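How to Remove Pilling and Lint from Knits and Fleece
Garment care notes by Elsa Tangen

Pilling is the formation of small balls of tangled fiber on the surface of a fabric. It starts when short fibers work loose from the yarn and are rubbed against each other or against another surface. Pills stay attached to the cloth by a few anchor fibers. Lint is loose material from another source that rests on the surface or is held by static. The two need different tools. A lint roller does very little to a pill, and a fabric shaver used on lint only pushes it around.

Before you start

Check the fiber content label. Wool, cotton and acrylic pills are fairly weak and come off with a comb or a shaver. Polyester and nylon pills hold much harder because the anchor fibers do not break easily. Blends are the worst case: the weak fiber forms the pill and the strong fiber keeps it in place.

Work on a clean, fully dry garment. Moisture softens the pile and lets the blades catch it. Close zippers and keep the shaver well clear of buttons, drawstrings and care labels.

Tools needed:
Fabric shaver with a height guard
Sweater comb, fine tooth
Lint brush or roller
Flat, firm surface
Small sharp scissors

Step 1. Remove loose lint

Shake the garment outdoors, then brush in one direction only, following the lie of the pile. On fleece, the lie is found by stroking the surface with the palm. The smooth direction is the one to use. Brushing against it lifts more fiber and gives the next round of pills a start.

Turn out collars, cuffs and hems, where lint packs in along the stitching. Light specks on dark or bright cloth should be picked off by hand or with the tip of a roller sheet. Do not use the shaver on them. 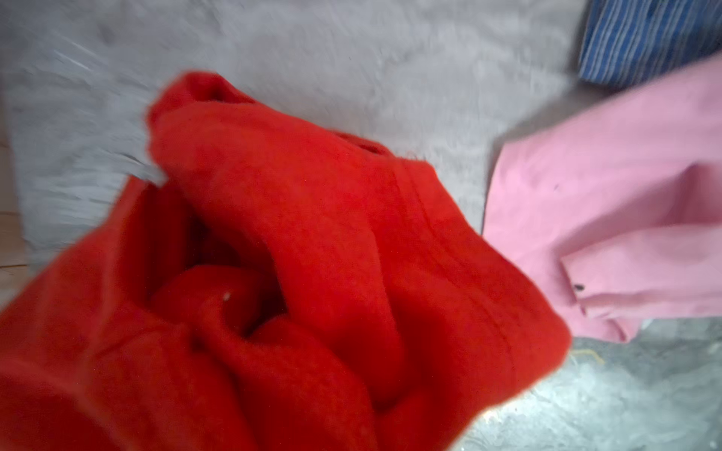 Fuzzy red fabric, with lines of stitching along the seam. Shave beside a seam, never across it.

Step 2. Lay the panel flat

Spread one panel at a time on a table or ironing board. Smooth out every fold under the area being treated. A shaver head that rides over a crease will press the high point into the guard, and that is the usual cause of a cut. If the fabric is thin, put a folded towel under it and use the highest guard setting.

Do not stretch the knit. Stretched loops open up, and the yarn itself can enter the holes in the foil.

Step 3. Test the setting

Pick a hidden area such as the inside of a side seam. Start at the highest guard position and make 3 or 4 light passes. Look at the surface at a low angle under a lamp. If pills remain, lower the guard by one step and repeat. Stop lowering it as soon as the pills come off. The Gavance shaver has three positions; the Eken has two, and its lower one is too close for brushed fleece in my use.

Step 4. Shave

Move the head in small circles with almost no pressure. Lift it between areas and avoid dragging it. Empty the lint cup when it is half full, as a full cup slows the blades and makes them pull.

Leave a margin of one finger width along all seams. Finish the margin with the comb, held nearly flat and moved away from the stitching. Any pill that resists the comb can be lifted with two fingers and cut at the base with scissors.

Use the comb alone on open knits, mohair and anything with a raised cable pattern.

Step 5. Brush again

Shaving leaves short cut ends on the surface. Brush them off in the direction of the pile before wearing or washing the garment. If they are left in place, they become the core of new pills.

Sorting the wash to slow new pilling 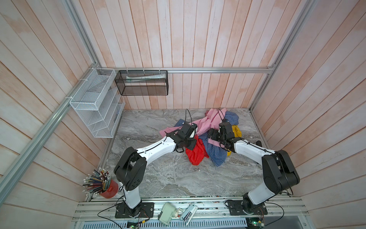
Most pilling is caused by friction, and the washing machine supplies a good share of it. Sorting by color alone does nothing to limit this. Sort by surface as well: smooth woven cottons in one load, brushed and fuzzy items in another, towels by themselves. A mixed pile such as the one shown, with a pink shirt and a blue checked shirt in it, should be separated by fabric before any of it goes into the drum. Shirts with a hard finish can go together. Fleece goes in with fleece.

Turn knits and fleece inside out so that the wear falls on the side that is not seen. Use cool water, a short cycle and a low spin speed. Fill the drum loosely. Liquid detergent is preferred, as undissolved powder is mildly abrasive. Skip fabric softener on polyester fleece; it coats the fibers and flattens the pile.

Dry flat or on a rack. Tumble drying adds more friction and builds static, which draws lint.

Problems

Shaver pulls but does not cut: the blades are dull or the foil is clogged. Clean with the supplied brush, then replace the blade if there is no change.

Small hole after shaving: stop at once. Secure the loop from the wrong side with matching thread before the next wash.

Pills return within a week: common on new garments, where loose fiber is still working out. Repeat the comb treatment after each of the first few washes and save the shaver for later.

Thin patches at the elbows or underarms: do not shave these again. Use the comb with light strokes only.

Revised in March. Afia Dogbe supplied the notes on open knits.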